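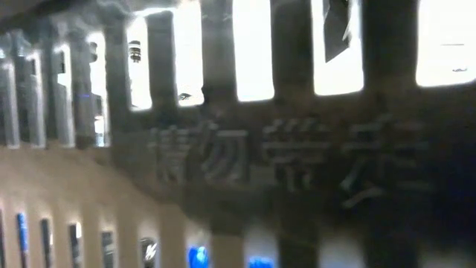 Raised Chinese lettering on a dark metal panel.

Recording an Inscription in a Language You Do Not Read

The Ngubane Collection receives many objects marked in scripts that the cataloger cannot read. The steps set out on this page apply to plaques, nameplates, lids and tools. They replace the guidance issued in March.

Before you begin

Open a record in Pivov and assign the next free object number. Do not clean the surface. Polish left in the recesses of a letter can be mistaken for a stroke.

Step 1. Establish the direction of the text

Check the object for feet, hinges or fixing holes that show which way up it was used. Chinese and Japanese inscriptions may run left to right, right to left or top to bottom. Enter the direction as "unconfirmed" until a reader has seen it.

Step 2. Light the surface from one side

Place a lamp low and to the left, and take a photograph. Move the lamp to the right and take another. Raised and cut letters both read more clearly under a slanting light.

Step 3. Draw each character

Copy the strokes in pencil at twice actual size. Where a stroke is doubtful, use a dotted line. Do not complete a character from a dictionary or a phone application.

Step 4. Send the record to a reader

Forward the drawing and photographs to Tamsin Te Moana, Inscriptions Desk, Bornholm Room. Replies are normally sent within seven working days. Requests marked urgent are answered in four.

Step 5. Enter the reading

Type the original text first, then the romanized form, then the English. Record the reader's name in field 828. If no reading can be given, enter "illegible" and leave the translation field blank.

Page last revised May 24, 2024.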